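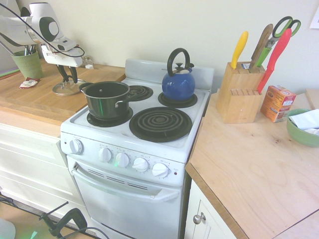 Sinéad Brophy writes that her smoke alarm chirped at 2 in the morning and she took it down and forgot about it until May. Put the new battery in before you go back to bed. Keep a spare taped inside the closet door.

Other smoke alarm tips:

Press the test button once a month.
Vacuum the vents with the soft brush.
Replace the whole alarm after ten years. The date is on the back.
Put one in every bedroom, one in the hall and one on each floor.
Don't paint over it.

Thu Ninh asks about closed doors. Yes, sleep with the bedroom door shut. It slows smoke down.

Filed under: Home Safety, tip 64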